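Trovier Boards > Pop Culture & Trivia > What was number one the week you were born?

Thread: Does the "birthday song" mean the day or the chart week?
28 replies, page 1

marblecake_mom
Hi everyone, long-time reader and I finally made an account because this has been bugging me for a week. I'm putting together a little booklet for my sister's birthday in April, the kind where you list the song that was number one, what was in theaters, what a gallon of milk cost, all that good stuff. I looked her up on two different birthday song sites and got two different songs! Same date, same country. One of them is a ballad she can't stand and the other is a song we played to death in the car as kids, so you can guess which one I'm rooting for. Is one of the sites just wrong?

pennyloafer623
Welcome! And no, probably neither one is wrong, they're just answering different questions. A weekly chart has a date printed on it, but the sales and radio play it's counting up happened before that date. So one site takes your sister's birthday and finds the chart with the next date on it, and another site takes the last chart that was already out. If the top spot changed hands right then, you get two answers. I ran into the same thing with my own birthday and ended up putting both songs on the cake playlist, which made for a strange first dance with my husband but we had a lovely time.

Plekuseo
I'd go with whichever chart was the current one people were hearing about on the day itself. If the DJ on the morning she was born said "and still at number one," then that's the number one. Going by a date that hadn't come around yet feels like cheating to me.

oldwaxbarn
Respectfully, I'm going to disagree with Plekuseo there, and I say this as somebody with 711 singles in the spare room and a very patient family. The printed date is the official date. That's how the reference books list it, that's how the collectors talk about it, and if everybody picks their own rule then the answers stop matching each other. Pick the chart week that the birthday falls inside, using the printed dates, and stick with it for everybody in the booklet.

Plekuseo
But fall inside how? Does the printed date start the week or finish it? You've just moved the problem down the hall.

oldwaxbarn
Okay, fair. I count it as the end of the week. I know people who count it the other way and we're all still on speaking terms, mostly.

marblecake_mom
Oh my goodness, I didn't expect so many answers by lunchtime, thank you! So if I'm following, I could pick the car song and have a decent argument for it?

pennyloafer623
You could pick the car song and I'd back you up all the way. It's a birthday booklet, and she'll love it more for the memory anyway.

quietdrummer_J
Jumping in from the Jinville side of the board, where we did a whole "week you were born" night at the library a while back. Something that helped us a lot was writing the chart name and the printed date in small letters under each song. Then when an uncle comes along and says his book has something else (an uncle always does, bless them) you can compare the two and go get more punch. Also, please check which country's chart you're on. We had one poor lady who had spent years telling people her birth song was something that only ever reached number 6 over here.

marblecake_mom
That's a great idea about the small letters, I'm stealing it. Could you tell me how you laid out your pages? Mine are a mess so far, I've got movies crammed in next to the star sign and no room for the photo.

quietdrummer_J
Happy to! Here's the order we settled on, copied from my notes, so forgive the shorthand.

1. Name and birth date across the top, nice and big. Star sign tucked under it if they're into that.

2. Number one song, with chart and printed date in small type. Leave a line for "who sang this in our house."

3. Number one movie. Use the weekend closest to the birthday and say so.

4. One thing from the year that has nothing to do with entertainment. We let people choose, and got everything from gadgets to garden shows. 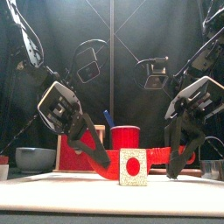
5. A blank box for handwriting. Make it bigger than you think. People wrote all the way up the margins.

6. Toys and TV shows from when they were seven or eight, which got way more laughs than anything from the birth year.

oldwaxbarn
I like number 6 very much. I'd put the B-side in at number 2 as well, but I understand I may be alone on that.

Plekuseo
You are not alone, and I'm a little annoyed that we agree on something.

tiedemann_fan
Can I ask a side question? My brother was born right at a time when the top song had been sitting there for ages, so he and half his class have the same one. Is there anything more personal to use? I was thinking of the song that first came onto the chart that week, even if it was way down at the bottom.

pennyloafer623
Oh, I love that. The highest new entry is a fun one too, and you sometimes find a song that went on to be huge later. You'll need the full chart for it though, so give yourself an evening.

marblecake_mom
Now I want to do that for my sister too, and I only sat down to fix one page! I'm going with the car song on the front and the ballad in tiny print on the back. Will report back after the party, and if she asks about the ballad I'm sending her to oldwaxbarn.

oldwaxbarn
Send her over, I'll put the kettle on.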